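Robots take on the picture frames at Solleo, and the packing team are teaching them

Staff at Solleo, the mail-order framing firm in Bunov, have spent the first half of the year doing something rather wonderful: showing a robot how to handle a picture frame, one frame at a time. On 1 July 2026 the firm confirmed that the trial will carry on into the autumn, and that the first robot arm is due on the packing floor in November.

Solleo sells small frames, mostly narrow ones for postcards and family snaps, and every one of them is picked up, turned over, checked for chips and set down again before it goes in its box. On a busy day that means 900 frames through the packing room. It is fiddly work. The mouldings are thin, the corners mark easily, and a frame gripped by the wrong part of its edge can twist in the hand.

The arm is being supplied by Hendero, a young automation company that has worked with small factories before but never with one that sells anything so easily scratched. Its approach starts with people. Packers who have signed up for the trial use a hand-held gripper, with two plastic fingers that open and close, and go about picking up and placing frames with it. Each go is recorded, and the recordings are used to train the software that will one day move the arm.

So the people who know frames best are the ones setting the standard! A packer with years on the bench will tip a frame very slightly before lifting, to feel where the weight sits, and that small habit goes into the recordings along with everything else.

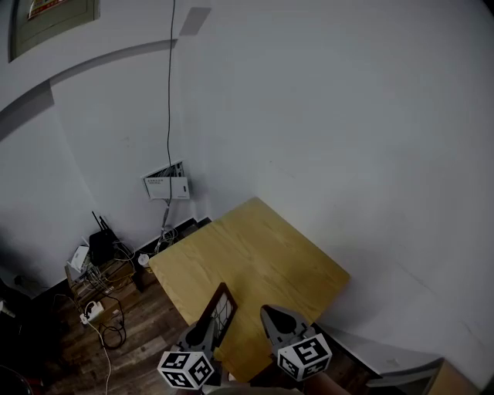
Sessions are short and sit inside the normal shift, with the usual rate of pay plus a training supplement. There are 2 grippers on site, so nobody has to queue for long, and packers can swap back to the ordinary bench whenever they like. The team has recorded 481 sessions so far, which is well ahead of what Hendero had asked for by the summer.

The first few weeks were slow going. Working through a gripper takes away most of the feeling in your fingertips, and people who could stand a frame on its edge without looking suddenly found themselves chasing it across a table. Several said it was like learning to write with the other hand. By the second month, though, most had found a rhythm, and there was a good deal of friendly rivalry over who could set a frame upright and let go without a wobble (the record is disputed, loudly, at tea break).

Their comments have already changed the plan. Hendero had wanted to begin with the largest frames, on the grounds that they are simpler for a machine to see. The packers argued for the small ones, which make up most of the orders and cause most of the sore wrists. They got their way. They also asked for a change to how frames are stacked on arrival, with the backs all facing the same direction, and that has been brought in across the whole room, robot or no robot. It has made the morning unpacking noticeably quicker.

What happens to jobs is the question everyone asks, and it was the first one raised when the project was announced. Solleo has given a written undertaking that no packing post will be cut as a result of the trial. The arm will take on the repeated lifting and turning, while checking for faults, wrapping and anything odd-shaped or glazed stay with people. Packers who have taken part in the recordings will be offered first choice of a new role looking after the arm, covering daily checks, cleaning the fingers and stepping in when a frame is dropped or missed. The role is paid a grade higher than general packing.

Staff have pressed for more detail on one point: how fast the line will be expected to run once the arm is in. The firm says targets will stay as they are through the winter and will be talked over with the team before any change. That conversation matters, and it is good to see it pencilled in this early.

The project is named Llorente, and it has a noticeboard of its own beside the canteen door where anyone can pin up a question. Answers go up alongside. Recent ones cover who owns the recordings (Solleo, with Hendero allowed to use them for this project only), whether voices are kept (they are not) and whether the arm will be given a name. Voting on that last matter is still open and the shortlist is, at the time of writing, extremely silly.

Over the summer the sessions will move on to frames with glass fitted, which are heavier and need a gentler touch. Softer pads for the gripper fingers are being tried out first on empty frames. When the arm arrives it will spend its opening weeks behind a low barrier at the far end of the packing room, handling a sample batch of 142 frames over and over while the team watch and mark its work.

Families of staff are invited to see it running before Christmas, and the sign-up sheet is on the noticeboard.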